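Acta de la reunión de seguimiento - Aprendizaje por demostración en tareas domésticas, proyecto Ralura

06/03/2020. Sala pequeña de la segunda planta. Asisten el grupo de manipulación, el grupo de evaluación y, por teléfono, los socios de Lirkdale. Excusa su asistencia Skeltton.
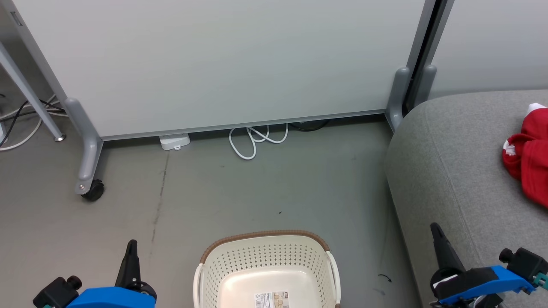
1. Aprobación del acta anterior

Se aprueba con una corrección pedida por evaluación: donde decía «el método generaliza a prendas no vistas» debe decir «el método se ha probado con prendas no vistas». Manipulación acepta el cambio, aunque lo considera puntilloso.

2. Resultados de la tarea de recogida de ropa

Manipulación presenta los resultados de la política entrenada con las demostraciones teleoperadas. La tarea consiste en coger una prenda de un asiento y dejarla dentro de un cesto, con dos brazos. El conjunto completo tiene 4000 demostraciones; la variante reducida se entrenó con 700. Según el informe distribuido antes de la reunión, la variante reducida rinde casi igual que la completa, y de ahí se concluye que el preentrenamiento aporta «la mayor parte del conocimiento de la tarea».

Evaluación no comparte esa conclusión. Señala que hay al menos otra lectura posible: que la tarea, tal como está montada, sea demasiado fácil para distinguir entre las dos variantes. Si el cesto queda siempre delante del robot, entre las dos pinzas, y la prenda siempre a la derecha, una trayectoria media bien aprendida puede bastar sin que la política mire gran cosa.

Manipulación responde que la posición del cesto se varió en todas las sesiones. Se le pregunta cuánto y no consta en ningún registro. Se le indicaba al operador que lo moviera «un poco» entre episodios, y cada operador lo interpretó a su manera.

Lirkdale pregunta si se ha hecho la prueba de tapar la cámara de la cabeza a mitad del episodio. No se ha hecho. Evaluación la había pedido ya en la reunión anterior y desea que quede reflejado.

3. Criterio de éxito

Discusión larga. El criterio vigente da por bueno un episodio si la prenda termina en el cesto, sin más. Se plantean varios casos dudosos: prenda con una manga colgando por fuera, cesto desplazado por el brazo, cesto volcado después de soltar la prenda. En la hoja de resultados los tres aparecen como éxitos en unas sesiones y como fallos en otras - depende de quién anotaba.

Manipulación opina que los casos dudosos son pocos y se compensan. Evaluación contesta que eso es una suposición y que, además, quien anotaba sabía qué variante se estaba ejecutando. Propone que las anotaciones se repitan a ciegas a partir de los vídeos, con el criterio escrito de antemano. Se acepta, con la reserva de manipulación sobre el tiempo que llevará.

También se comenta que el informe llama «recuperación autónoma» a los episodios en que la pinza falla el primer agarre y cierra una segunda vez. Evaluación pide retirar la expresión mientras no se compruebe si el segundo cierre depende de lo ocurrido en el primero. En varias demostraciones los operadores cerraban dos veces por costumbre, de modo que la política podría estar copiando el gesto.

4. Comparación con el método de Šindelář

El informe afirma que se mejora el método de Šindelář. Lirkdale recuerda que la versión usada como referencia se entrenó con los parámetros por defecto, mientras que la propia se ajustó durante semanas. Manipulación reconoce la diferencia y alega falta de horas de cálculo. Se acuerda que la frase no puede salir así en el artículo: o se ajustan ambos métodos con el mismo presupuesto o se retira la tabla.

5. Entorno de pruebas

Todas las pruebas se han hecho en la misma sala. Evaluación sostiene que hablar de «entornos domésticos», en plural, no es defendible. El suelo, la pared y el sofá son los mismos en entrenamiento y en prueba. Manipulación propone cambiar la luz y poner una alfombra; evaluación lo ve insuficiente, aunque no se opone como primer paso. Lirkdale ofrece su sala, con otro mobiliario, a partir de junio. Queda pendiente saber quién paga el transporte de los brazos.

6. Acuerdos

- Repetir la evaluación con 200 episodios por variante, con posiciones iniciales del cesto y de la prenda fijadas por sorteo y marcadas en el suelo y en el asiento.
- Hacer la prueba de la cámara tapada antes de cualquier otro experimento.
- Redactar el criterio de éxito en una sola página. Lo prepara evaluación y lo revisa manipulación.
- Retirar del borrador las expresiones «generaliza», «recuperación autónoma» y «entornos domésticos» hasta nueva orden.
- No enviar el resumen a Skeltton con las cifras actuales.

Manipulación pide que conste su desacuerdo con el último punto: considera que las cifras son correctas para las condiciones descritas y que pueden enviarse con una nota. Evaluación replica que las condiciones, precisamente, no están descritas.

7. Ruegos y preguntas

Se solicita que los vídeos se guarden sin recortar. Los del último lote empiezan con la pinza ya encima de la prenda y no permiten ver la aproximación. Manipulación revisará si se conservan los originales.

La próxima reunión se convocará por correo cuando esté lista la prueba de la cámara.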